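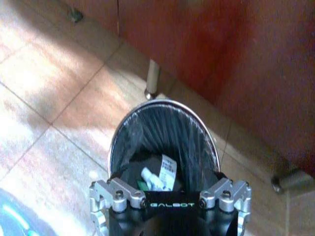
Edem Amoah writes that one bottle of Flarnatance lasted from November right through to spring, and that the bathroom floor has stopped looking cloudy when the light comes in low.

Flarnatance Stone Soap, 300 ml
Item no. 3330
Made by Verelport

We love this soap! It's a plain, mild liquid for marble, limestone, travertine and the other soft stones that people put in bathrooms and then worry about (quite rightly, as half the sprays in the shops will leave dull marks on them). Flarnatance has no acid in it, no bleach and no wax. It lifts off soap film, toothpaste, face powder and the grey bloom you get round the taps, and it leaves a very thin film of its own that you can wipe up to a soft shine with a dry cloth. The smell is faint, a bit like clean linen with a touch of bay, and it's gone by the time the floor has dried.

How to use it
For worktops, put a small squirt on a damp cloth, wipe, then go over it with a second cloth and clean water. Dry it off. The drying matters more than people think, especially if you live with hard water – a puddle left behind the basin will leave a ring whatever soap you use.

For floors, add 40 ml to a bucket of warm water. The cap doubles as a measure, with a line inside. Mop a small patch at a time and wring the mop out well. Glazed and unglazed tiles are both fine, and so is the grout between them.

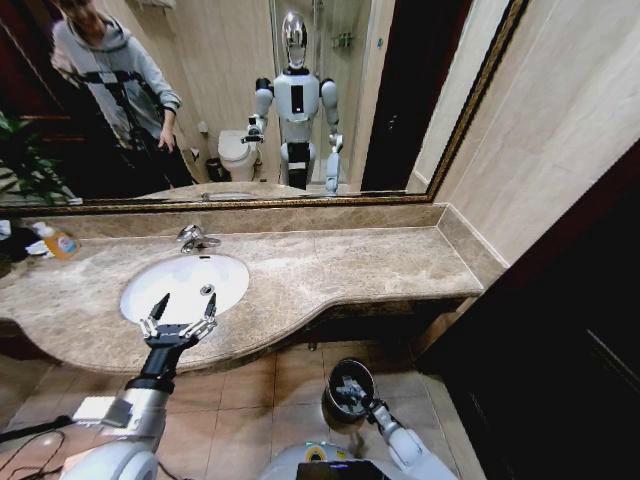
Marble vanity top and framed wall mirror

What about mirrors and frames?
We get asked this a lot. The soap does no harm to glass, but it will smear, and plain water with a lint-free cloth does a better job. The Jekton cloth (sold on its own page, in grey or oatmeal) is lovely for this. With gilt or painted frames, keep the cloth barely damp and never spray straight at the glass, as drips run down and sit in the bottom moulding, where they can get behind the backing and turn the edge of the mirror black. A soft, dry paintbrush gets dust out of carved corners beautifully, and it's oddly good fun.

Stains that are already there
Flarnatance is a cleaner, so it won't mend etching, those pale rough spots that lemon juice or limescale remover leave behind. For those you want Arnaud Polishing Powder and some patience. 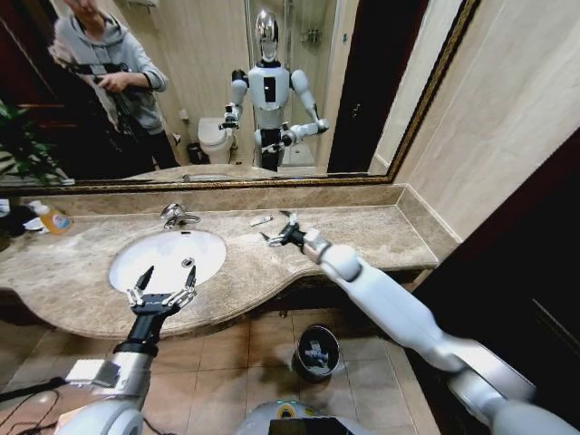 Oil is another matter. Hand cream and bath oil sink into unsealed stone, and if you catch them early a little neat soap, left for 3 minutes and rinsed, will often shift them. Try it somewhere out of sight first, please! Dark stones can look lighter for a day or so afterwards. Hilkka Honkanen in our workroom tests every batch on a rather battered slab of green marble and swears by doing it twice with less soap.

Good to know
One bottle does roughly seven buckets. Store it upright and away from frost. If it thickens in the cold, stand it in warm water and give it a gentle shake. Not for use on wood or bare metal.

Refill pouches are back in stock, same soap, same price per litre as the bottle.

Page last updated May 15, 2021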